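Valik gets a marble top (sort of)

Posted September 19, 2024

Print this post | E-mail this to a friend

So the two-armed thing finally has a name. Olga started calling it Valik back in June and it stuck, and now even the label on the fuse box says Valik. I wanted Flullolell, but I was outvoted.

Most of this month's evenings at the workshop have gone on one very dull job, which is getting the right arm to come down on something flat without stabbing it. A card is a horrible thing to pick up! There's no height to it, so if you're a millimetre too high you close on thin air, and a millimetre too low you grind the fingers into the board. I've been bringing it down at the edge and creeping in from there. My log says 34 tries with the old settings and 17 with the new ones, and I like the new ones a lot better.
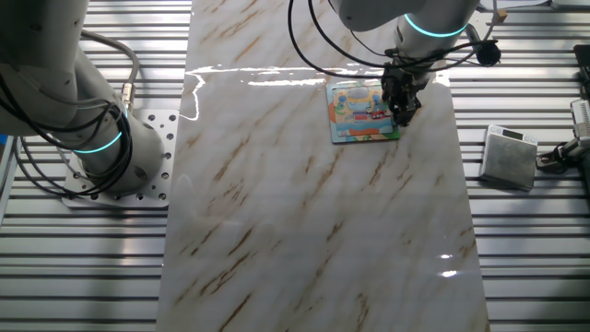

Cables, my old enemy

Vesna reckons I should sleeve the lot and be done with it. She's probably right, but every time I sleeve a cable I end up swapping it a week later, so for now they hang in loops and I leave plenty of slack for the wrist to turn. I did re-route the power lead on the left arm, which took a whole evening and a fair bit of swearing (sorry, Zdenka).

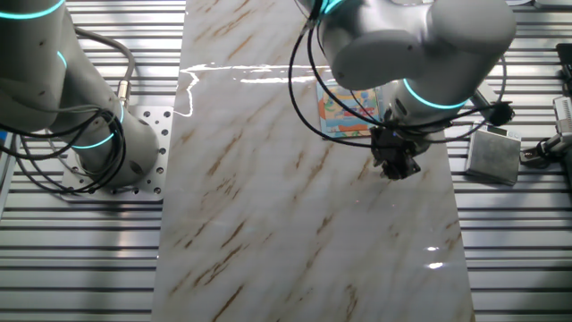 Next on my list is the lighting, and I've been putting it off for ages. The camera software looks for edges, and it will happily find one in anything bright enough. With a board as glossy as ours you get that long white streak across the top end, and two little bright spots lower down as well – all very pretty and no help whatsoever. Biljana wants to try a matt sheet over it. I'd rather move the lamps first, mostly out of stubbornness, and I'm fond of the marble pattern.

Money so far this year: 400 on bits, and another 37 on connectors I ordered in the wrong size. If anyone can use them, shout.

Print this post | E-mail this to a friend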